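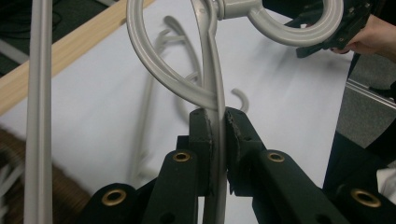
Light gray plastic hanger

About Hesura

Hesura is a clothing repair shop. Pramila Agarwal opened it after paying for one too many "lifetime" coats that lasted 2 winters.

We don't trust the word "sustainable" on a tag, and we'd ask you not to trust it on ours. Last year we took in 672 garments. We turned away 70 because the fabric was too far gone to hold a stitch, and we said so before charging anyone.

Will mending your jacket save the planet? We doubt it. It may save you the price of a new one, if the zipper is the only problem. Ask for the quote first and compare.

We sell no memberships and no fabric sprays. We tried a spray in May and couldn't tell the treated sleeve from the other one.

Drop-off is at 222 Karaca Street, side door. Hems take a week, linings longer.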